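Teaching by Hand: What a Few Months of Snack Bags Did to My Patience
Speaker notes, Piyumi Barua
Clenel Evening Talks, November 2019

Notes to self first. Water on the left side. The clicker sticks, so press once and wait. If the room is small, skip the microphone, I always sound like a train station on it.

SLIDE 1. Title

Hello everybody, and thank you for coming out on a weeknight, I know what the parking is like. I'm Piyumi, I work at Saha, and my job for most of this year has been to show robots how to do things. I don't write much code (a little, under supervision). I sit or stand at a pair of control arms and move my own hands, and the robot's arms go where mine go, and everything gets written down. That's the recording. Do it enough times and the people on the other side of the office train a model on it, and then we all stand there and watch the robot have a go.

I was asked to talk about "data quality," and I promise I'll get there, but I'd like to do it by way of the work itself, which is mostly quite homely.

[Pause. Ask who has ever taught somebody to drive. There are always a few hands. Let one person tell their story if they want to, but only one.]

SLIDE 2. Two ways of showing

There are two ways we show a robot a task. The first is by hand, and I mean that plainly: you take hold of the arm and push it through the motion. The joints go soft, the arm lets you lead it, and the robot remembers where it has been. It's lovely for simple things. We started with it in May, when we were still opening and closing a drawer, and I still use it when I want to show a newcomer what the arm can reach. You feel it in your shoulder when the elbow runs out of travel, and I've never found a diagram that teaches that half as well.

The trouble is that your body gets in the way. You're standing where the robot would like to look, your sleeve is in every recording, and if there are two arms you very quickly wish you had a second pair of your own.

So the second way is remote control. You hold a smaller, lighter pair of arms, we call them the leaders, and the real ones follow. Ours run on a package called Skutex, and I have my complaints about it, mostly to do with the button for throwing away a take being right next to the button for saving it. But the following is good. There's a small lag, and after a week you stop noticing, and after two weeks you go home and reach for the salt a little too slowly. My husband pointed that one out!

[Mime the salt. It works better than saying it.]

SLIDE 3. The task

The task I want to tell you about we called Rurnano, and please don't ask me what it stands for, the name was on the folder when I got there. The idea is this. There are snack bags on a table and there are clear plastic bins at the back, and the robot is to pick up the bags and put them in the bins. That's all of it. My mother asked what I did all summer and I told her, and there was a long quiet on the phone.

Now, a snack bag is a rotten thing to pick up. A block is easy, a block stays the shape it was. A bag has air in it, and when you pinch it the air goes somewhere else and the bag swells up on the far side and rolls off your fingers. Some are puffed up and some lie flat. The foil is shiny and throws the ceiling lights back at the camera. And the one you want is often underneath the one you don't.

With your own hand you never think about any of it. You feel the foil slip and you squeeze a bit more. Through the leaders you feel next to nothing, so you have to learn to see slipping, and that took me longer than I like to admit.

SLIDE 4. What the cameras get

I'm going to leave these two up for a good while, so do look at them as I talk.
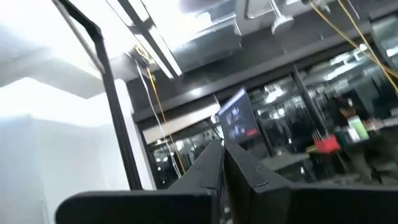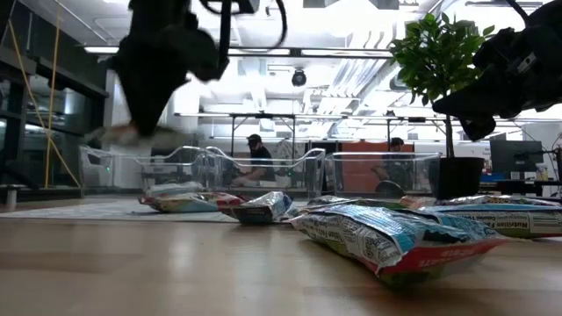

First picture: the view from the gripper, looking out between the two fingers. Second picture: the table view, with the bags in front and the clear bins behind.

[Leave up. Stand to the side, the projector is low and I cast a shadow.]

When you're new you drive the robot from wherever you happen to be standing, with your own eyes, and you do rather well, and you're pleased with yourself. And then somebody shows you what the robot had to go on. It doesn't get your eyes. It gets pictures like these, and whatever isn't in them might as well have happened in another building.

Take the first one. The fingers are always there, nice and big, and between them you have that narrow dark slit, and everything else depends on where the wrist is pointing. If I swing my arm up and around on my way to something, then for that stretch the wrist camera is busy with the ceiling and the lights and the cables and so on. You can see how bright it gets toward the wall. None of that helps anyone decide how to pinch a bag. So one of the first habits I had to build was turning the wrist toward the thing I was going for early, a good deal sooner than my own hand would do it, so that the camera got a proper look on the way in.

The second picture is the steadier one, it stays put and takes in the table. But look at the arm on the left there, how smeared it is. That's speed. The bags in front are perfectly readable, I can pick out the words Nutrition Facts on one of them, and the gripper is a blur with pale tips. I have a soft spot for this picture. I show it to everybody who comes to learn, and I ask them where the fingers are, exactly, and they squint at it, and after that they usually slow down without my having to say so.

[If someone asks about the people in the background: yes, the room goes on behind the table, people work there. We don't clear it. There's a question about this later, save it.]

SLIDE 5. Slow, but not sleepy

So I tell people to slow down, and then I have to tell them not to slow down too much. There's a kind of driving that new people do after the first scolding, where they creep up to the bag and hang over it and think. And the recording has all that thinking in it! The robot learns to hang over the bag as well. We had a stretch early on where the model would travel out to the table very nicely and then stop above a bag and simply hover, and everybody was looking for a bug in the software, and I went a bit pink in the face, seeing that it was me. It had my pause. It had learned me making up my mind.

What I do now is decide before I start the take. I look at the pile, I pick my bag and which arm I'll use and roughly how I'll come at it, and only then do I press the pedal. If I change my mind in the middle I stop, throw the take away and begin again.

Which brings me to numbers, as I was told there should be some.

SLIDE 6. Counting

For Rurnano we recorded 3,631 takes. We kept 2,000. I'd like you to let that sink in a moment, because the people who pay for these things find it alarming, and I used to as well.

The ones we dropped were not all failures. Plenty of them ended with the bag in the bin. They were dropped for hovering, or for the wrist looking off into the room at the wrong moment, or for the operator using a clever little shove with the side of the gripper that worked once and that no one could repeat. I was very proud of my shove. It's not in the set.

And we did keep some that went wrong and were put right: the bag slips, the hand goes back, has another try, lifts it. Those are precious. If you only ever show somebody a perfect pinch, they have no notion of what to do when the bag slides.

SLIDE 7. A day at the arms

We do sessions of 36 takes and then a break of 10 minutes, a real one, with the hands empty. We tried going longer. You can see it in the recordings, the paths get lazy toward the end and start cutting corners, and the second arm gets forgotten altogether and hangs there doing nothing.

Between takes the bags get mixed up again by someone who isn't driving. If I do it myself I put them back the way I like them, handy side toward me, and I don't know I'm doing it. We only caught that when the robot did wonderfully on my layouts and poorly on anybody else's.

We move the bins a little too, and swap in bags of other sizes when the old ones get tired. They do get tired. The foil goes soft at the folds and they start to pick up like a dishcloth.

[Check time here. If over, skip slide 8 and go to questions.]

SLIDE 8. If you want to try it

Start with the hand-led way for an afternoon, even if you'll never use it again. Watch your own camera views before you record anything you mean to keep, and sit down for it, with tea. Have a second person drive the same task and compare, you'll be surprised how much of a signature each of you has. And write the rule for a good take on a piece of paper before the first one. Ours is taped next to the leaders and has been crossed out so many times that it's hardly legible.

SLIDE 9. Questions

Likely ones:

Do you switch the room off, keep people out of the background? No. We'd rather the robot got used to it.

Why bags? The client asked for bags.

Does it work? On two or three bags spread apart, most days, yes. On a heap it still picks the wrong one first, and we're recording more heaps next month.

Can I have a go? Saha does open afternoons, the sign-up sheet is by the door with the coats. Bring short sleeves.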